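Obituary and Family Notices Writer, Binddale

Part-time, 16 hours a week, mornings, with some work from home once you've settled in

We're looking for a writer to join the notices desk at the Binddale office. It's a small desk and a lovely one to work on. You'll talk with families who have just lost someone, listen to what they want to say, and help them get it onto the page with the right names in the right order.

Most notices are short. A few run to 500 words or more, when a family wants to tell the whole story (the dairy run, the bowls club, the four years in Hobart), and those are a real pleasure to write. You'd also be helping Lihua Xiao with our archive. We have 3000 old notices typed up so far, going back to the paper's first years, and people write in from all over the place looking for a great-aunt or a grandfather's brother.

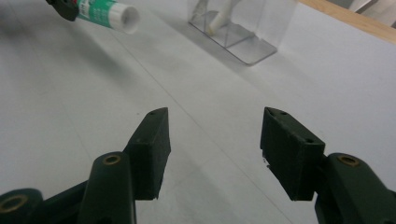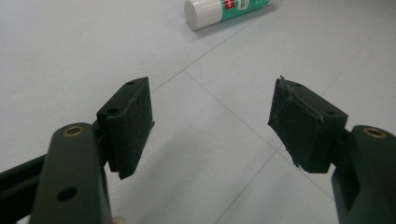

You don't need a background in newspapers. Xolani Venter came to us from a school office and Xiuying Fan had been a florist, and they're both terrific at this. What you do need is a good ear, careful spelling, and the patience to ring back and check whether it's Ann or Anne. If you speak a second language, please tell us, we'd love to hear about it!

You'll spend your first month sitting beside Ynyr Rosser, who has the desk's style guide more or less by heart and is very happy to be asked the same thing twice. After that you'll take your own calls. There's always someone to swap with if a notice is close to home, and we do swap, often.

We'd like you to start in July if you can, but we're flexible for the right person.

To apply, send a letter and a short notice, real or made up, for anyone you've admired. A neighbour is fine. No résumé needed at this stage. Address it to Sólveig Blöndal, Notices Desk, Binddale, or drop it in at the front counter. She reads every one and will write back to you either way.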